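September, evening

Home late from the away game at Kornholm. We lost by three goals. I played left back for the whole second half and my calf held up, so the longer warm-up is staying. Coach Wu wants five more minutes of band work before each match.

The court was slow. They resurfaced it in spring and the ball still dies near the corner. Rukhsana Kakakhel scored from there twice anyway.
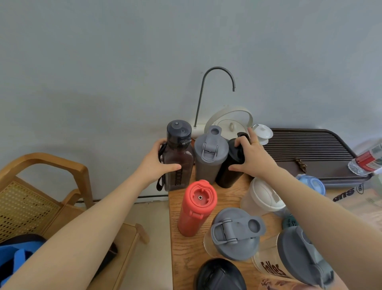 The bus home took the Gukgate road and we sat in traffic for 15 minutes at the bridge. I did my training log on the way – 162 throws this week, a bit under target. I need new shoes before the Rimero tournament. The left sole has started to split at the toe.

Ice on the shoulder, then bed. Gym at seven.

Comments

handball_jo: Tough floor, that one. We lost there too.

Pia: Tape the sole for now. Mine lasted a month that way.

Marit K: Are you entering both days at Rimero or only the first?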